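Jarside Opens Its Teaching Sessions to Robot Beginners

Teaching a robot arm to move a small cube sounds like the easiest job in the world. Try it from a control station and you quickly find out how much your own hand does without asking you. That discovery is the best part of Jarside's new remote-teaching program, which opened to beginners in August and is already filling its evening places!

The work takes place in simulation, on a long table in a rendered room. The learner steers an arm by remote control, and the software records each move so the task can be used for training later. Every attempt counts as one demonstration, and a session runs to 13 of them.

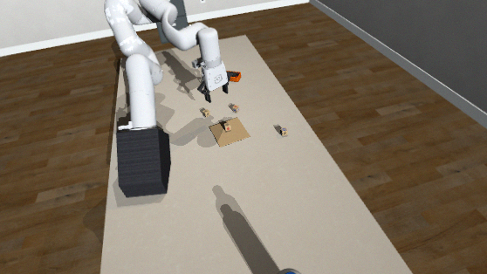 The practice table in Jarside's simulated room, with the gripper open over the far part of the table.

The starter task was written with Hastudton, a small software shop in Kamberg. It asks for one cube to be picked up and set down on the tan mat, and the learner decides how to get there. Some people come straight down from above. Others creep in from the side, stop, back off and try again — and those attempts are kept too, hesitation and all, for the trainers to sort through afterward.

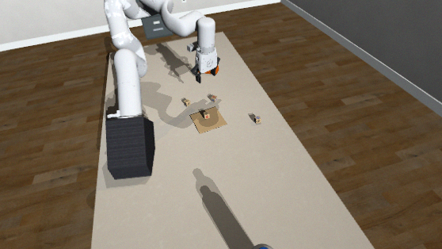
Beginners get 3 practice runs before recording starts. The first is usually spent learning how far the arm travels for a small push of the hand, and the second on turning the wrist without drifting sideways. By the third, most people have stopped talking and are leaning toward the screen. It's a lovely thing to watch, and the room gets quite loud once a good run is over.

Close views matter a great deal here. From across the table, a cube looks like something you could grab from any direction. Get nearer and the angle of its sides starts to decide everything: a gripper lined up with two flat faces has a much better chance than one closing on the corners. 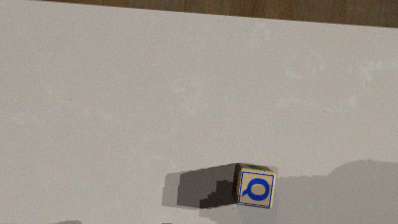 Jarside's trainers suggest pausing before the final approach to check that angle, then going down slowly with the fingers wide. They also ask learners to switch between views as they work, a habit that takes a while to build but pays off fast in cleaner recordings.

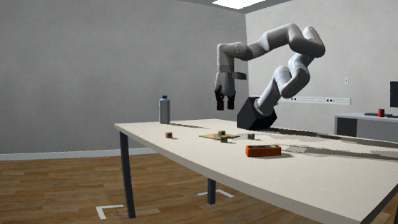 The arm seen from the side, its gripper held well above the cubes.

Evening sessions start at 6 and are open to anyone over 16. No coding is needed. A second task, with two arms sharing the work, is being tested with Hägglund and should be ready for returning learners this winter — we can't wait to have a go at it.

Contact Jarside | Copyright Jarside, all rights reserved | Back to top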